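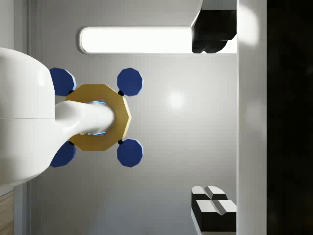
Poltent, September

Unit 4: Regular polygons and the circle

Scope. These notes cover side length, area and perimeter of regular polygons, and the use of polygons to put bounds on pi. Trigonometry from Unit 3 is assumed. Angles are in degrees.

4.1 Definitions
A polygon is regular if all its sides are equal and all its interior angles are equal. Every regular polygon has a circle through its vertices (the circumcircle, radius R) and a circle touching each side at its midpoint (the incircle, radius r). The radius r is also called the apothem. Both circles have the same center.

Lines drawn from the center to the vertices cut an n-sided polygon into n matching isosceles triangles. The angle of each at the center is 360/n. For the decagon this is 36 degrees, and each interior angle is 180 - 36 = 144 degrees.

4.2 Side, area, perimeter
Cut one isosceles triangle in half along the apothem. The half triangle has an angle of 180/n at the center, so

s = 2R sin(180/n)
r = R cos(180/n)

The perimeter is P = ns. The area is A = Pr/2. Students often use R in place of r in the area formula. The result is too large, and the error is worst for small n.

The decagon has a side that can be written without trigonometry:

s = R(sqrt(5) - 1)/2

The ratio s/R is therefore 0.618 to three places. A proof using the 36-72-72 triangle is in the Cullinane workbook, section 3. Bisect one of the 72 degree angles and compare the small triangle with the original. 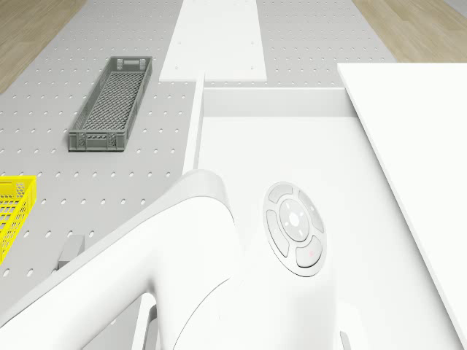
4.3 Bounds on pi
Take R = 1. The inscribed polygon lies inside the circle, so half its perimeter is less than pi. A circumscribed polygon has r = 1 and half its perimeter is greater than pi. This gives

n sin(180/n) < pi < n tan(180/n)

For n = 10 the lower bound is 3.0902 and the upper bound is 3.2492. For n = 20 they are 3.1287 and 3.1677. Doubling n reduces the gap by a factor of nearly 4.

4.4 Constructibility
A decagon can be drawn with compass and straightedge. Construct a regular pentagon, then bisect the arcs between its vertices. The 17-sided polygon is also constructible. The 7-sided and 23-sided polygons are not. The general condition is stated in the Trorell notes and will not be tested.

Exercises
1. Find s, r and A for a decagon with R = 5.
2. Show that A = (n/2)R^2 sin(360/n).
3. Compute both bounds on pi for n = 17.
4. A regular polygon has interior angles of 162 degrees. Find n.

Reading for next meeting: Unit 5, sections 5.1 and 5.2.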